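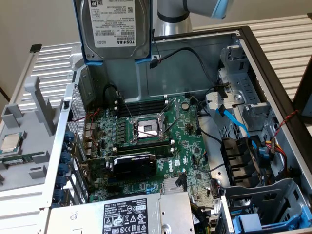 **Drive carrier** (also *drive caddy* or *drive tray*) is a frame which holds a hard disk drive inside the case of a desktop computer. It takes the place of screws fixed directly into the case, so a drive can be put in or taken out by hand. Carriers are most common in office computers from large makers, and many of them are made in blue, a colour which often marks the parts that a user may touch.

## Construction

A typical carrier is a U-shaped piece of flexible plastic. On the inner sides it has short pins, which enter the screw holes of the drive. The two arms are bent slightly outwards, the drive is laid between them, and the pins hold it when the arms spring back. At the front there are usually two tabs or a handle. When these are pressed together, the carrier is released from the bay.

The standard 3.5-inch drive is nearly 102 mm wide, and the carrier adds a few millimetres on each side. Smaller 2.5-inch drives need a different carrier or an adapter.

## Position in the case

The bays are normally grouped in a metal drive cage at the front of the case, away from the motherboard and the power supply. In some cases the drives lie across the cage, with the connectors turned to the open side. In others they lie lengthwise, and the cables must reach behind them.

## Removal and fitting

The computer is switched off, the mains lead is pulled out and the side panel is taken away. It is easier to work with the tower lying on its side. The data cable and the power connector are removed from the drive first - pulling at the plug and not at the wire - and then the carrier slides out. Fitting is done in the opposite order. The carrier should click when it is fully in.

## Reuse and spare parts

Carriers are often lost when old computers are stripped for parts, as they leave the case together with the drive. Shapes differ between makers, and also between models of one maker, so a carrier from another case may not lock in the bay.

## See also

- Drive bay
- Serial ATA
- Computer case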